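Clelurero is a registered charity providing casework to people leaving forced labour. Hanneke Claeys founded the organisation in Cluvwood with two caseworkers; it now employs nine.

Referrals are accepted from legal centres, hospitals and unions – self-referral is also available.

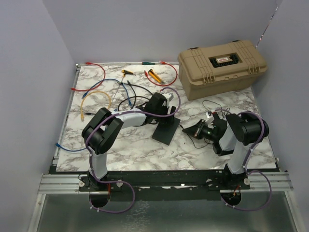 Two arms at a marble-patterned tabletop.

Housing placements run for up to three months. Nadine Ghanem manages intake and Lotte Nijs coordinates legal referrals.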